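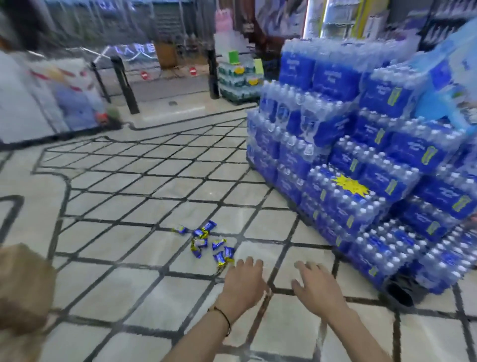
The Bruswood licensing office has published revised floor safety rules for small retail premises, with the new requirements taking effect in June. The rules apply to any shop with a public sales area and replace guidance that dealt mainly with wet cleaning and entrance mats. Dry hazards now have a section of their own. Small dropped goods are listed there by type, and wrapped candies scattered on tile are the sort of item the section covers, along with beads, dried beans and loose hardware. Staff are expected to clear such items as soon as they are noticed, by hand or with a dustpan.

Under the revised text, a shop must keep a written floor log for each trading day. Entries record the time of each check, the part of the sales area covered and any action taken. Checks are required every 2 hours during opening times, with one more before the doors open. Logs may be kept on paper or electronically and must be held for 36 months.

The rules also set out how hard floors are to be tested. Ceramic and stone surfaces will be measured with a pendulum device, both dry and wet, at the entrance, at the counter and at one other point chosen by the inspector. Where a reading falls below the published minimum, the owner has 70 days to treat or replace the surface. Matting may be used as an interim measure, provided its edges are fixed and it does not obstruct the door.

Grout joints are covered for the first time. Joints that have sunk below the face of the tile must be refilled, and cracked tiles within the main walking route must be replaced. Color and pattern are not regulated – an earlier draft had proposed limits on strongly contrasting floor patterns near steps, but that clause was dropped after consultation.

The office counts 678 premises within the scope of the rules, most of them in the Jerness and Kemitz shopping districts. Inspections will start in Jerness and move to Kemitz once the first round is complete. Shops in the covered market at Mateos will be inspected separately, as the floor there is maintained by the market operator and not by individual tenants.

Blank log sheets are available from the licensing counter in Bruswood, which is open until 4 p.m. and closes at noon on Friday.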